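Kitchen and Dishes Helper, part time – Ferraro guest house

Last updated: May

We are looking for one person to help us in the kitchen of our guest house, mainly with the washing, drying and putting away of the dishes. The work is 17 hours per week, in the afternoon and the early evening. The house has 19 beds and in the summer months almost all of them are taken, so please apply only if you can stay with us until the end of the season.

What you will do

After lunch you collect the plates and cups from the dining room, scrape them and wash them by hand. We have a machine for the big pots, but the plates of the house are old ones and we prefer that they are washed in the sink. Then you put them to dry in the rack, wipe the tables and carry the dry pieces back to the cupboard. Boards must always dry standing up, never flat. In the evening you set out the cups for breakfast and you help Lucrezia with the vegetables if there is time.

One time per week you also clean the shelves of the pantry and write down what is missing – oil, flour, soap, sponges. Thomas Martinelli makes the order from this list, so it must be possible to read it.

What we ask

You do not need a diploma or experience in a restaurant. You should be able to stand for several hours, to carry a full tray and to handle plates with calm hands. Simple English is enough. Italian or German is welcome, because some of the guests come back every year and like to talk. If you have an allergy to dish soap please tell us before, we can buy other gloves.

What we offer

A regular contract for the season, a warm meal on each working day and a room in the house if you come from far away. The room is small but it has its own window to the garden. If you prefer to live in the village, we pay the bus ticket.
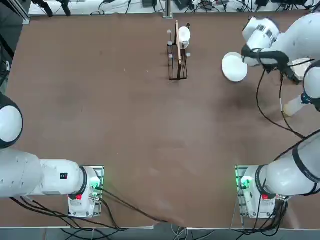 The dish rack, with a board and a cup, and a white plate beside it.

How to apply

Write a short letter, one page is enough, and say from which date you are free. Please add a telephone number and the name of one person who knows your work. You can leave the letter at the reception or send it by mail to Aurelia Fuchs, Ferraro guest house. She answers all letters, also when the answer is no. We invite the candidates for a trial afternoon, which is paid like a normal one and starts at 2 p.m. Please bring closed shoes – aprons we have.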